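Subject: Re: [gaillard-branch] Steam heat on 127, and the fall trains

Replying to the list instead of just to Ruth, as a few of you have asked me the same things at the shop.

The leak on coach 127 is in the steam trap under the vestibule at the north end, and it is not the train line. We had the line up to pressure on Thursday with the end valve closed and it held. The trap did not. It is the old cast body kind, and the seat is worn past where lapping will bring it back. I have a price from Grokden for a new seat and disc to fit the old body, and a higher one for a complete trap. I would go with the complete trap. The body has been brazed once already and I don't want to be under there again in January.

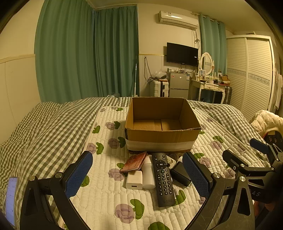 Open box and remote control, on the bed.

As for the order of the consist, please leave 127 at the rear until this is fixed. With the cut-out closed on the car ahead, the rest of the train can be heated as normal. If she gets shuffled into the middle, everything behind her goes cold. The yard crew did this last fall and we had a full coach of people in their coats from Gaillard to the summit.

Other items from the walk-through:

The hose gaskets between the second and third cars are hard and should be changed. We have 15 on the shelf, so nothing to order.

Lagging is missing on the pipe under the combine, on the side away from the platform. Some of it is hanging down. Wire it up for now or take it off altogether, but don't leave it to drop on the track.

The gauge in the baggage end reads 6 pounds with no steam in it. I have tagged it. Please don't use it for anything.

Radiator valves: most turn. The ones that don't have a strip of tape on the handle. Do not put a wrench on them, the stems are thin and I have no spares.

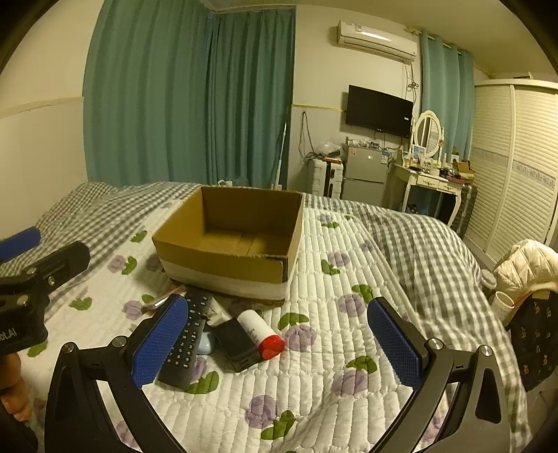
Ruth Henao wrote:

> I walked the train after the last run and there was water
> under 127 again, same end as before. It was dripping
> steadily when we stopped and still dripping when the
> engine came off. Is that the trap or the line?
>
> Second question. The October trains are on sale with
> "heated coaches" on the ticket. If 127 can't be heated I
> would like to stop selling seats in her now and not move
> people on the day. We could run her empty or leave her
> in the shed.
>
> Third, does the 7 p.m. train need steam up earlier for
> heating? The crew sheet still has the summer times on
> it and the cars take a good while to warm through.

The first question is answered further up. On the second, yes, stop selling 127. I would still take her along for the weight and for the restroom, but put a sign on the door.

On the third, the engine should be coupled and heating an hour before departure for the evening train. Open the rear end valve until you get dry steam, then crack it back so it just shows a feather. If you shut it tight, the water collects at the back and the last car never gets warm. I will get the crew sheet changed and put a copy in the lobby at Trononard, where the evening crew signs on.

I can fit the trap the week it arrives if the pit is free. At the moment the pit has the tender over it and I haven't heard when that is moving. Could whoever has the shop calendar let me know?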